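Sorting the long tapered rods before you put them away. Quick version, will clean this page up in July.

You need a clear white surface, a soft cloth, masking tape, a marker and a long shallow box. I use a Kotora box, any will do.

1. Clear the surface completly. Wipe it down.
2. Lay the rods out one at a time, narrow tips all facing the same way.
3. Wipe each one from the wide end down to the tip. Light pressure - the tips bend.
4. Roll it a half turn. Look for scratches, nicks, stray fibers. Pick fibers off by hand.

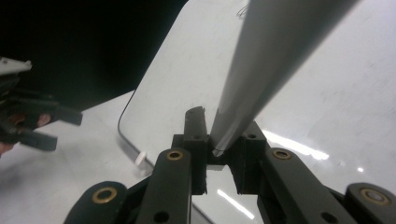
5. Scratched ones go in a separate pile. 400 grit paper, a few light passes, wipe again.
6. Tape flag on the wide end, never the tip. Write the length on it.

Packing: wide ends at alternating sides, so they nest. Cloth between layers. Five layers max, Ritva did more and the bottom ones came out bowed.

Lid on, date on the lid. Store flat - not leaning in the closet. If a rod rocks when you lay it down its already bent, put it aside for Settimio.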